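About Vundura

Vundura runs shared kitchens and pantries for workplaces, student houses and residential buildings in and near Orndale. We stock them, sort them, clean them and take away what is left over. Our customers are mostly property managers and office managers who have a kitchen everybody uses and no one on staff with time to look after it.

The company was started by Gisela Lenz and Bernd Bauerfeind. Gisela had managed a student residence with 78 rooms and a single ground-floor kitchen. Bernd drove deliveries for a grocery wholesaler. Their first contract was that same residence, and we still have it.

What we do

A regular visit covers the cupboards, the refrigerator, the counters and the waste station. Food that is past its date goes out. Opened packets are closed with clips or moved to jars. Cartons are turned so the name can be read from the front, and older stock is moved ahead of newer stock. Cups and plates left on the counter are washed and put back.

We also supply the food for customers who want it. The list currently runs to 2,695 items, from coffee and long-life milk to rice, noodles, crackers and single-serve snacks. A good part of it is imported, as many of the people who live and work in our buildings grew up with other brands than the ones in the supermarket down the street. Residents can ask for an item on the sheet inside the pantry door, and Malte Hollmann, who does our buying, goes through the sheets before each order.

Packaging and leftovers

Snack wrappers and small cartons make up most of what we clear from a counter. They look alike in a trash bag, but they do not go to the same place. Paper cartons are emptied, flattened and bundled. Foil and plastic film are collected in a separate bag. Anything with food still in it is checked first, and a full, sealed packet goes back on the shelf.

We keep the sorting at the counter, where the things are picked up — it used to be done in our back room at Skesel, and bags arrived there with juice at the bottom and paper that could no longer be used. Moving it into the kitchen added a few minutes to each visit and cut out a second round of handling.

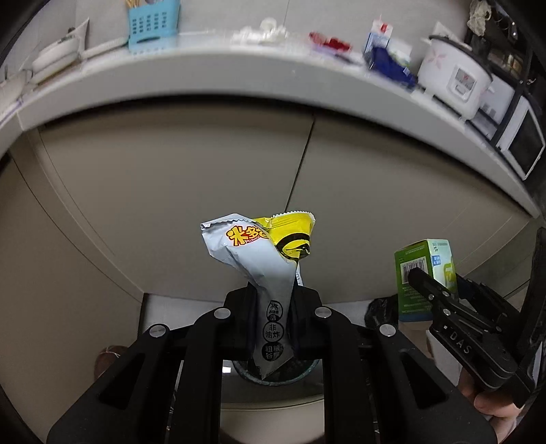 A silver and yellow snack wrapper and a small green carton, with a kitchen counter behind. The black print on the wrapper reads 非油炸, "not fried."

Labels in other languages are part of the daily work. Each of our crews carries a card with common words for ingredients, storage and dates in the languages we see most often, including Chinese, Turkish and Polish. Berkay Kozan put the first card together after a number of packets had been shelved under the wrong heading. It has been revised several times, and customers may have a copy for their own pantry door on request.

We do not remove food that has a name on it unless it has spoiled. Spoiled food is thrown out and a note is left on the shelf where it was.

Where we work

Vundura looks after 243 kitchens. Nearly all of them are in Orndale, with a small group along the river in Pfeiffer. We have 3 vans and a storeroom in Skesel, where dry goods are kept and orders are packed. Fresh goods are not stored overnight. They are bought for the route and delivered the same morning.

Small kitchens are visited once a week and larger ones more often, depending on how many people use them. Volker Frerichs plans the routes and is the person to call if a visit has to be moved. Please give him two working days if you can.

Who we are

Gisela Lenz — contracts and new customers
Bernd Bauerfeind — storeroom and vans
Malte Hollmann — buying
Volker Frerichs — routes and scheduling
Berkay Kozan — crew training

Our crews are employed directly by us. New crew members work alongside an experienced colleague for their first month and are paid the full rate from the first day. We take on new people every October, when the student houses fill up again, and at other times if a route is added.

Working with us

If you would like us to look at your kitchen, get in touch through the contact page and tell us how many people use it, what you have in the way of cupboards and refrigerators, and whether you want us to supply food or only do the sorting and cleaning. Gisela will arrange a visit and send a written price afterward. There is no charge for the visit.

Page last updated 20th August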